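From: Efren Samonte
To: macapagal-neighbors list
Subject: Re: [macapagal] street sale permit

Kwabena, quick one between calls.

> Kwabena Aidoo wrote:
> Do we still need the permit for the November sale if we
> stay off the main road? And who has the table list?

Table list is with Arnel Talavera (not Arnel Tan, he got my last two emails by mistake, sorry Arnel). 152 tables last I looked. Permit form goes in Tuesday, Reynaldo is signing. Flyers: 3,000 from Honelitz, same price as last yr. Need poeple to fold them. Bring your own marker for price tags, the shared ones walk off every time.

Cup with a marker in it, then a pen:

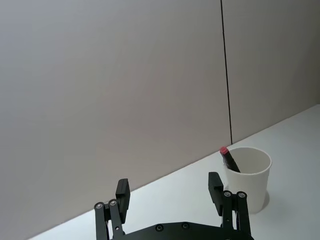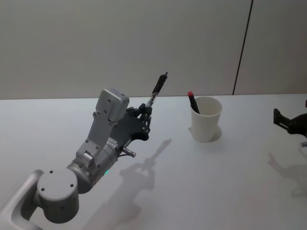
So do we need the permit if we keep to the side streets?

We do, any sale that closes a lane needs one, side street or not. Fee is per block and we have 3 blocks.

More tonite.
Efren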